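02/09/2026

Up at five again with the cough. Made tea and sat with the seed catalog until it got light. I have decided on the short peas this year. The tall ones came down in the wind last summer and I spent half of July tying them back up.

Beca Samuel called before eight to say the road past Stotness was clear, so I went to the feed store after all. The chicken feed has gone up again. I bought two bags of it and a sack of oyster shell, and paid 15 dollars for a heat lamp bulb, which I thought was high. The old bulb lasted four winters. I wrote the date on the base of this one with a marker so I can see how it does.

Morris has been off his food. He ate a little boiled rice at noon and then slept by the stove with his chin on my boot. The vet can see him tomorrow at ten. He is thirteen now and I try not to read too much into one bad day, but I moved his bed downstairs so he won't have to climb.

I drank less water than I should have, as usual. Dr. Teshome wants me at 60 ounces a day until the next blood test in April. I am keeping a tally in pencil on the back of the calendar. Coffee doesn't count, she says. I asked about soup and she said soup could count for half. 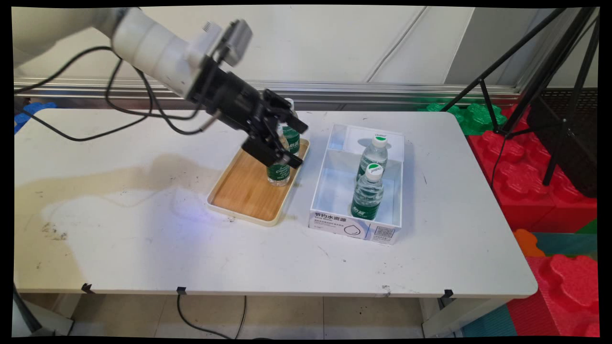

Water bottle, green label, on the tray.

After lunch I worked on the hallway closet. I have put it off since Thanksgiving. Most of it was coats. I kept Dad's canvas one and the gray wool, and put the rest in bags for Gwawr to take to the church sale. Behind the coats was the box with the old house accounts, in Mother's writing. In one year she spent 195 dollars on coal and wrote "too much" next to it, underlined twice. I read those books for an hour and got nothing else done. The shelf still needs a bracket on the left side. I have the screws but can't find the small level.

Rhun Griffiths stopped by at four for the ladder. He stayed for a piece of the apple cake and told me Tomos Kneath is selling the lower field. He didn't know the price. I would not want houses down there, but the ground is wet and I doubt anybody could build on it without hauling in a lot of fill. Rhun thinks it will go for hay.

Four eggs today. The brown hen is laying again and the two speckled ones are not.

Supper was beans and the end of the ham. I called Gwawr about the bags and she will come for them when her car is out of the shop. Snow started a little after seven, fine and dry, not sticking to the steps yet. I left the porch light on and brought in enough wood for the morning.

Vet at ten. Take the blue blanket and his pill bottle. Look for the level in the truck.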